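3. Storage conditions and container type

3.1 Sample households

The survey covered 31 households in the Mamton district, all of which keep dried beans, lentils or split peas as a regular part of the diet. Households were recruited through two neighborhood food cooperatives, Edet and Asis, and each agreed to log purchases, transfers between containers and discards over six months. Logging began in April. Three households left the study before the second collection round and are excluded from Table 4 but retained in the entry interviews, where their answers did not differ in any consistent way from those of the remaining group.

An entry in the log was defined as any event in which a quantity of dried legumes changed container, was cooked or was thrown away. Participants recorded 1379 entries in total. Partial entries, in which the legume type was given but the weight was missing, were kept for the analysis of container choice and dropped from the analysis of mass loss.

3.2 Container classes

Containers were sorted into four classes: original retail packaging, resealable bags, lidded rigid containers and open rigid containers. The distinction between the last two was made on habitual use. A bin with a lid that spent most of its time off was classed as open. This rule was introduced after the first round of home visits, when it became clear that several participants owned lids they did not use, and all earlier records were recoded to match.

Glass and plastic were recorded separately within the two rigid classes. Earlier work on pantry storage tends to treat material as the main variable, but moisture exchange through the wall of a rigid container is small next to exchange through the opening, and we expected closure to explain more of the variation. Container volume was estimated by water fill where the participant permitted it and from outer dimensions otherwise.

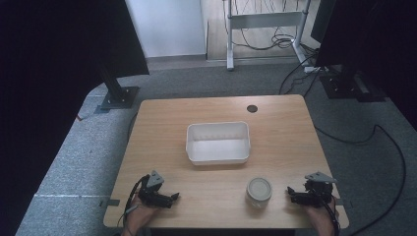
Does it matter whether legumes are kept in glass or in plastic?
Material had little effect on moisture uptake once closure was taken into account; lidded containers of both kinds kept the contents within a narrow range, and open ones of both kinds tracked the humidity of the room.

3.3 Moisture and cooking time

Moisture content was measured by oven drying on subsamples taken at each collection round. Subsamples were drawn from the top, middle and bottom of the container and pooled. Pooling hides any gradient within deep containers, which is a limitation – a gradient is likely in open bins that are topped up before they are emptied – but the quantities held by most households were too small to allow three separate determinations.

Cooking time was measured on soaked beans by the puncture method, with all tests run by the same operator (Janelle Policarpio) to avoid differences in the judgment of the end point. Beans were soaked overnight at room temperature in unsalted tap water. The end point was reached when the pin passed through the bean under its own weight. Lentils and split peas were not tested this way, as the pin tends to split them before they are soft.

Beans from open containers took longer to cook than beans from lidded containers of the same purchase batch. The difference grew with storage time and was largest in kitchens where the container stood next to the stove. Heat and humidity could not be separated in these homes. A controlled comparison using the Cliltier cabinet is described in Section 5.

3.4 Topping up

Almost 6 in 10 refills were made onto existing stock. Participants who topped up seldom knew the age of the oldest beans in the container, and several gave the date of the last purchase when asked for it. Age estimates for these containers were therefore reconstructed from the log and carry a wider margin than those for containers that were emptied first.

The practice was less common in households that shopped on Saturday at the Edet cooperative, where beans are sold loose by weight and customers bring their own containers. Carrying the container to the shop appears to encourage emptying it beforehand, though the number of such households is small and the effect was not tested.
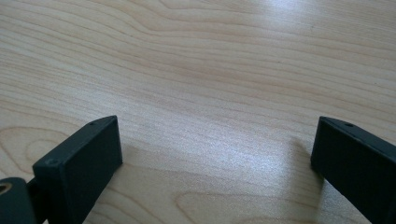

Figure 6. Gripper fingers facing each other over a light-colored wooden table surface.

Discards were concentrated in the open class. The most common reason given was insects, followed by an off smell and by uncertainty over age. Discarded stock was weighed before disposal where possible and is reported as a share of the mass purchased.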